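3. What we asked the clinics

Most of our trouble with the sunscreen survey came down to one word, "daily." I wrote the first version myself in February, and I thought everybody would read it the way I do. They didn't. Out of 288 patients at the Clallow skin clinic, a good few took it to mean every sunny day.
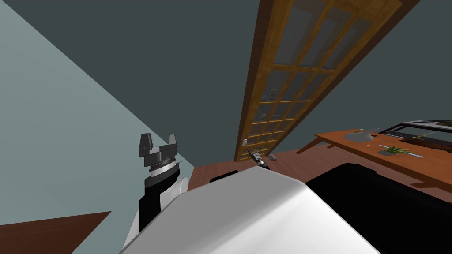
Rangi Ruawai

May 16, 2022

So we split the question in two – one for cloudy days, one for clear ones – and sent it out again. I also dropped the Mirzaei itch scale, which I like a lot, but it made the form too long for people sitting in a waiting room with a sore arm.

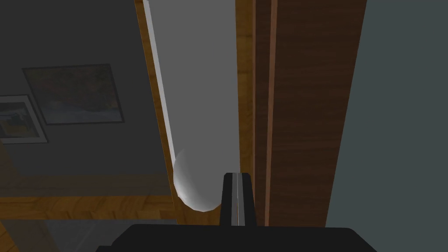 Figure 2. Rounded end of the rod and the two gripper fingers.

The Lostley clinic was slower to answer. We mailed 100 forms there and got 90 back, and I was thrilled with that! A lot of them had notes in the margins about greasy lotions and stinging eyes (I read every one).

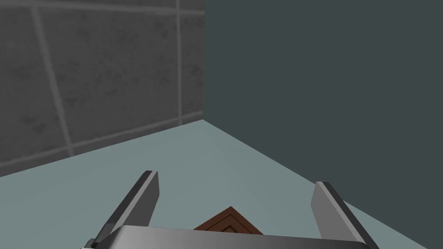 3.1 Dry skin and the winter group

Here I have to be a bit more careful. The winter group was mostly older patients who already used a thick cream at night, so their answers on flaking may look better than they should. I'd still keep them in. When I took them out

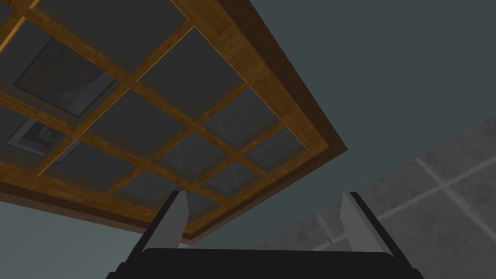
the gap between the two clinics got smaller but didn't go away, and the cloudy-day question still showed it most clearly.

Last updated: May 2022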